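Como gravar exemplos que sirvam para alguma coisa

Os guias costumam começar pela quantidade. O da Gridier pede 3,000 episódios por tarefa; desconfio do número, e mais ainda de quem o repete sem abrir os ficheiros. Comece por 44, numa tarefa só: guardar peluches num cesto.

1. Espalhe os brinquedos pela cama e deixe o cesto ao alcance do braço.
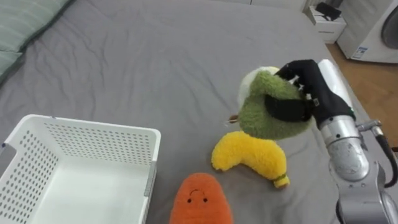

Peluche verde na mão; banana e cenoura ainda no lençol.

2. Mude as posições entre gravações. A Hạnh Kiều repetiu a mesma disposição 29 vezes e obteve um modelo que sabia de cor um lençol.

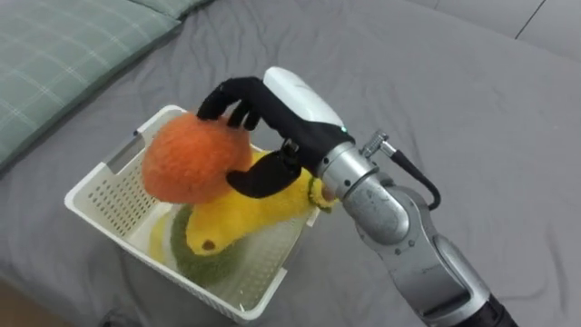 3. Anote cada pega no momento, com as palavras de quem opera. "Pega boa" não me diz nada. Prefiro saber onde ficaram os dedos e em que estado estava o cesto: uma bola laranja por cima de um peluche amarelo é um caso diferente de uma bola sozinha no lençol, e merece etiqueta própria.

4. Grave também com uma câmara fixa. A da mão ou da cabeça perde metade do contexto, digam o que disserem os folhetos.
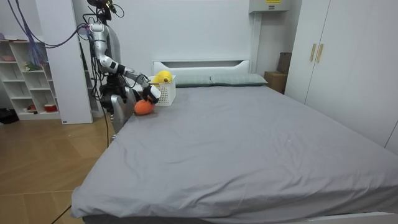
5. Confira os relógios das 2 câmaras antes de cada sessão. O Chiến Đàm garante que o software alinha tudo depois. Nunca o vi fazer isso bem.

6. Guarde as falhas numa pasta à parte, sem as apagar.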